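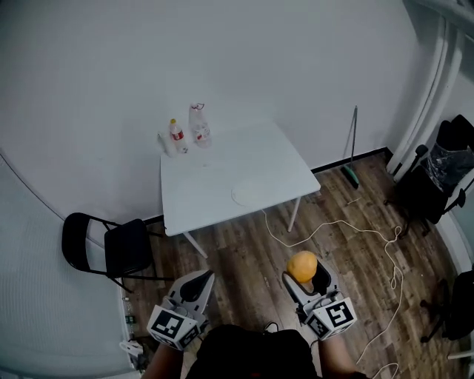
ok so I am four weeks into learning to bake sourdough and I have opinions now

first one: the starter does not care about your schedule. Mine peaks at 2 in the morning. I have tried feeding it earlier, feeding it later, moving it on top of the fridge. Still 2 in the morning!!

Nanami Furukawa gave me a spoonful of hers back in February and mine was gray soup for ages. She kept telling me to switch to whole rye for a few feedings and I kept not doing it. Did it. Doubled overnight. Sorry Nanami

hydration: every recipe online wants you up at 80 percent or whatever and my dough just slid off the counter like a pancake. I dropped to 70 and suddenly I can shape a loaf — like an actual round loaf with a top

also please buy a scale. Mine was cheap and it has changed my life. I was using cups before and wondering why no two loaves matched

current routine is mix after dinner, a few folds while I watch TV, then into the fridge until I get home from work the next day. Crust is way better with the long cold rest

Trefor Maddocks wants to know if he can use the discard for waffles. YES. Bit of baking soda, pinch of salt, more butter than you think

next up is a seeded one, will report back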